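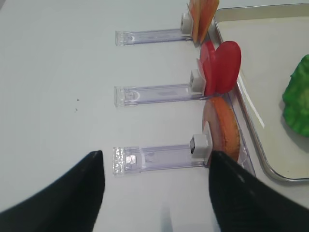 *Abb. 7: Handgelenkkamera, Greifer am untersten der drei Acrylhalter*

## 5 Greifervergleich am Halterstand

Dieser Abschnitt beschreibt, wie zwei Fingersätze an derselben Station gegeneinander geprüft werden: der schwarze Standardsatz von Bellico und der weichere Satz von Storberg. Beide Anbieter werben mit »universellem« Greifen. Auf das Wort sollte man sich nicht verlassen, bevor das Protokoll aus 5.3 ausgefüllt ist.

### 5.1 Aufbau

1. Helle, glatte Tischfläche reinigen und trocknen lassen. Krümel und dunkle Punkte vor dem Kalibrieren entfernen, der Segmentierer von Kwofie hält sie gern für Objekte.
2. Metallschale auf der rechten Seite des Kamerabilds ausrichten.
3. Drei Acrylhalter untereinander und parallel auflegen, das Ende mit dem weißen Clip zur Schale hin. Der Rand der Schale läuft dicht hinter den Clips vorbei.
4. Scheiben in die Clips stecken: oben die orangefarbenen, in der Mitte die roten, unten die einzelne ovale. Sie dürfen über den Schalenrand ragen.
5. Grünes Blatt in die Schale legen. Es ist kein Greifziel und dient nur als Störobjekt für die Erkennung.

> **Hinweis:** Das transparente Material ist der schwierige Teil. Auf dem Monitor sind von den Haltern vor allem die mattierten Enden und die bläulichen Reflexe brauchbar. Tiefenwerte aus der Mitte der Streifen bitte nicht verwenden, auch wenn das Datenblatt der Kamera etwas anderes verspricht.

### 5.2 Anfahren und Greifen

1. Fingersatz montieren und beide Schrauben gleichmäßig anziehen.
2. Greifer öffnen, Programm `halter_unten` laden und den Arm bis zur Vorposition fahren. Beide Fingerspitzen müssen im unteren Bildbereich sichtbar sein, eine links und eine rechts vom untersten Halter.
3. Abstand zwischen rechter Fingerspitze und Clip am Arm selbst kontrollieren. Im Kamerabild verdeckt der Finger leicht den unteren Teil der ovalen Scheibe, und die Überdeckung sieht dann wie eine Berührung aus.
4. Geschwindigkeit auf zwei Prozent stellen und den ersten Griff im Einzelschritt ausführen.
5. Halter anheben, halten, ablegen. Danach die Lage zum Schalenrand erneut prüfen.
6. Ablauf für den mittleren und den oberen Halter wiederholen, dann den Fingersatz wechseln und wieder bei Schritt 1 beginnen.

> **Vorsicht:** Nicht in den Greifbereich fassen, solange der Antrieb freigegeben ist. Auch bei zwei Prozent klemmt der Greifer Finger ein. Verrutschte Scheiben erst nach »Antrieb aus« richten.

> **Vorsicht:** Die Finger dürfen den Schalenrand nicht seitlich belasten. Die Kraftüberwachung spricht dort spät an, bei einzelnen Firmwareständen gar nicht.

### 5.3 Protokoll und Bewertung

Pro Fingersatz sind 86 Griffe vorgesehen. Weniger lohnt nicht, die Streuung ist zu groß. Einzutragen sind:

- Fingersatz und Firmwarestand
- Nummer des Halters (1 oben, 3 unten)
- Griff gelungen, verrutscht oder abgebrochen
- Scheibe noch im Clip: ja/nein

Als gelungen zählt ein Griff nur, wenn der Halter ohne Nachfassen wieder parallel liegt. Die Software von Kwofie wertet jeden geschlossenen Greifer als Erfolg und kommt so mühelos auf 97 Prozent. Diese Anzeige gehört nicht ins Protokoll.

Der Satz von Storberg kostet 799 Euro. Ob der Aufpreis zu rechtfertigen ist, muss jeder Standort anhand der eigenen Zahlen entscheiden. Beim Probelauf in Skositz fiel der Unterschied am mittleren Halter klein aus, am unteren war er deutlicher. Für eine Kaufempfehlung reicht das nicht.

### 5.4 Häufige Fehler

| Anzeige | Mögliche Ursache | Maßnahme |
|---|---|---|
| `Kein Objekt` | Halter nicht erkannt | Licht gleichmäßiger stellen, Schritt 5.1.3 prüfen |
| `Objekt doppelt` | Überlappende rote Scheiben | Suchbereich auf den Clip begrenzen |
| `Kraft zu hoch` | Finger am Schalenrand | Antrieb aus, Schale nach rechts versetzen |
| `Pose unsicher` | Spiegelung an der Schaleninnenwand | Kamera neu belichten, Griff wiederholen |

Bleibt `Pose unsicher` nach zwei Versuchen stehen, den Schwellwert nicht absenken. Die Meldung verschwindet dann zwar, die Griffposition wird davon aber nicht besser. Weiter mit der Kamerakalibrierung in Abschnitt 6.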